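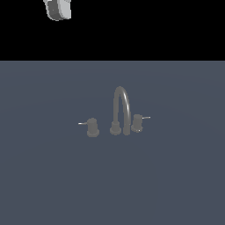

Working Around a Robot Arm at the Sink: House Rules and Good Habits

These tips were put together by Lenka Trnka and Zachary Hawthorne for people who keep a small robot arm in the kitchen or the utility room. They assume the arm is already mounted and has been through its first setup. The maker's manual comes first wherever it disagrees with this page.

Before you switch on

Clear the counter of anything the arm doesn't need for the job. Glasses, knives and dish soap go in a cupboard.

Find the stop button and put your hand on it once. Everyone in the house should be able to reach it without leaning over the arm.

Plug the arm into a GFCI outlet. Keep the power supply off the counter and let the cord hang in a loop below the outlet, so that drips fall off the low point.

Parking height

Set the park position higher than the tallest thing on the sink. With a gooseneck faucet, measure to the top of the arch, not to the outlet. Leave at least a hand's width above that. If you change the faucet, measure again and save a new park position before the next run.

Lever handles

A widespread faucet has three separate parts to avoid or to reach for: the spout and two valves. Store each one as its own object in the arm's software. Treating the set as one block leaves the arm no way to get to a single handle.

Levers that point outward, away from the spout, are the easiest to work with. Approach from the outer end and push near the tip, where it takes the least force. Check the direction of each lever by hand first. On many sets the left and right valves open in opposite directions.

Use the lowest force setting that moves the lever. If the valve is stiff, service the valve. Turning up the force usually loosens the mounting nut under the counter, and you won't notice until the cabinet floor is wet.

Never let the arm grip or pull on the spout.

Try it dry

Run every new routine in the simulator, then on the real sink with the shutoff valves closed. We do 20 dry runs before opening the water. If one of them goes wrong, fix the cause and start the count over.

Hot water

Teach the cold side first. Leave the hot side out altogether if there are small children at home or if your water heater is set high. Stay in the room whenever the arm is allowed to run water.

Cleaning

Switch off at the wall, then wipe the fingers with a damp cloth and dry them. No bleach or scouring powder. Look at the seams between finger parts for grit and soap film. Noémie Fraser uses a soft toothbrush for this and does it every time she cleans the drain.

Keeping a log

Tape a card inside the cabinet door. Write down the month, what you changed and the new park height. Add any bump or missed lever, even if nothing broke. Take the card out when you have a plumber in, and leave the arm unplugged until the work is finished.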